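**Astholm Party names Kuo-hua Yau to lead member recruitment**

MENDACH, September. The Astholm Party has appointed Kuo-hua Yau as its first director of member recruitment. The post carries a term of 30 months and reports to the party's executive board.

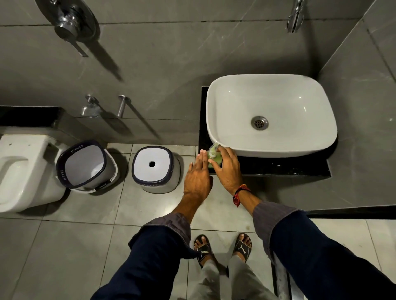
*Chrome fittings on a gray tiled bathroom wall.*

Yau previously managed the party's district office in Vitale. The new role covers enrollment, dues records and training for branch officers in 19 districts.

"Our membership rolls are kept in four different formats," Yau said. "They will be merged before the spring selection meetings."
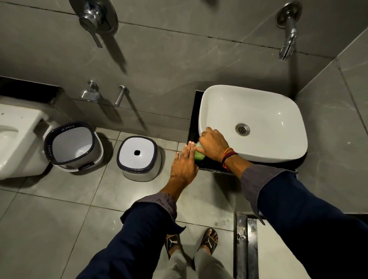
The merged register will be used to determine voting eligibility. Branches with fewer than 1000 members will submit records through the Bimis regional office. Larger branches will file directly with headquarters.

Existing members do not need to reapply.

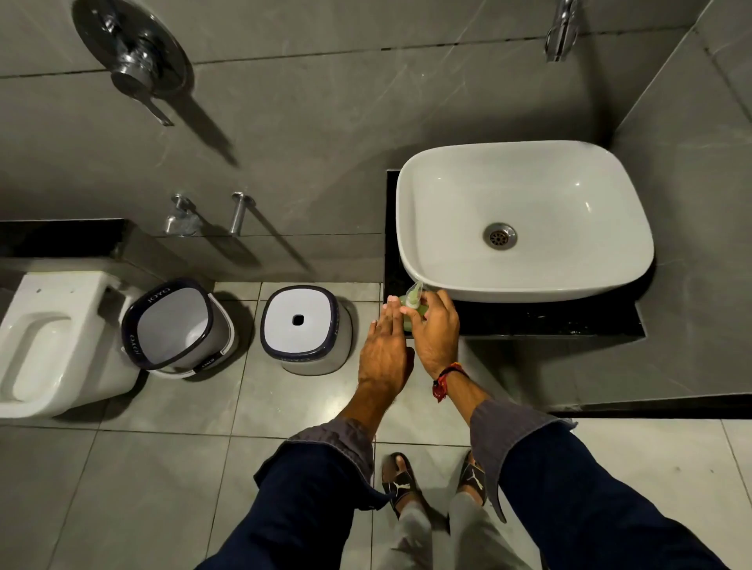

## Press contact

Astholm Party Press Office, Mendach. Requests for interviews should be submitted in writing before 4 p.m.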